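Pre-hire inspection checklist: Savow two-arm mobile handling robot
Supplier: Momameck (monthly hire with remote support)
Site: Rulent, kitting area
Completed by: Gönül Kaplan
Also present: Rami Rawashdeh (operations), Leopold Wyss (Momameck)
Marking: OK / Action / Not checked

1. Paperwork

1.1 Declaration of conformity supplied – OK
1.2 Operator manual supplied in English – OK
Comment: 171 pages, with the stop procedures in chapter 6. Print that chapter and keep it at the work area. The index still lists a charger we are not being offered.
1.3 Risk assessment for our own tasks – Action
Comment: Momameck sent a general one. It covers lifting from a bench but says very little about placing at floor level. Barış Altıntaş to write ours before the hire starts.
1.4 Hire terms read and understood – Action
Comment: £1,380 a month including support calls. Replacement fingertips are listed as "consumables" in one place and as "covered" in another. Ask Leopold to confirm in writing.

2. Working area

2.1 Walkways kept clear of the working area – OK
2.2 Placing positions marked on the floor – Action
2.3 Racks and carts in their agreed positions – Action
2.4 Trailing cables – OK
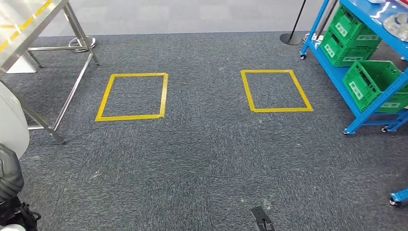
Comments on section 2: the supplier's layout sheet asks for marked positions but doesn't say what to mark them with. Rami would like something more lasting if we go ahead. The yellow tape squares are easy to make out, but the ends overlap at the corners and the loose tabs will lift sooner or later. Trim them, or cut the corners square when they are relaid. The blue cart with the green crates is on casters, so it needs its brakes confirmed and a parking mark of its own. Stacked crates should also have a height limit written down, as the layout sheet gives none.

2.5 Nothing stored under benches within arm's reach – Action
Comment: add to the start of shift walk-round.

3. Stops and controls

3.1 Emergency stop on the body, tested – OK
3.2 Handheld stop, tested – OK
Comment: both brought the arms to a halt and held them there. The handheld unit has no hook or holster. I put it down twice during the visit and had to look for it once.
3.3 Restart needs a deliberate action – OK
3.4 Behaviour on loss of network – Not checked
Comment: Leopold has offered to show this on a return visit. I would not sign off without it.
3.5 Low battery warning can be heard across the room – Action
Comment: it can be heard standing next to the robot. With the extractor on it was lost at the far door.

4. Arms and hands (robot stopped, stop button pressed in)

4.1 Covers seated, seams closed – OK
4.2 Fasteners at wrist and hand present – OK
4.3 Fingertip pads free of cuts and splits – OK
4.4 Pinch points labelled – Action
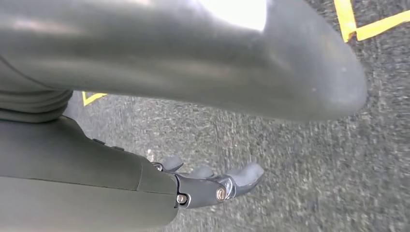

4.5 Spare pads on site – Action
Comment: none supplied. Ask for two sets with delivery. Changing a pad is described in the manual as an operator job, though the tool for it is not in the box either.
4.6 Torque settings for hand fasteners available – Action
Comment: not in the manual. Şimşekoğlu, who service our lifting gear, will want the figures before they take on the six-monthly check.

5. People

5.1 Named trained operators for each shift – Action
Comment: Melahat Kırmızıgül for mornings. Afternoons not settled.
5.2 Visitors' rule displayed – OK
5.3 Fault log started – OK

Result: not yet accepted. Items 1.3, 3.4 and 4.4 must be closed before the hire agreement is signed. The other actions can be finished during the first month. Recheck in September, same form, with Leopold present for 3.4.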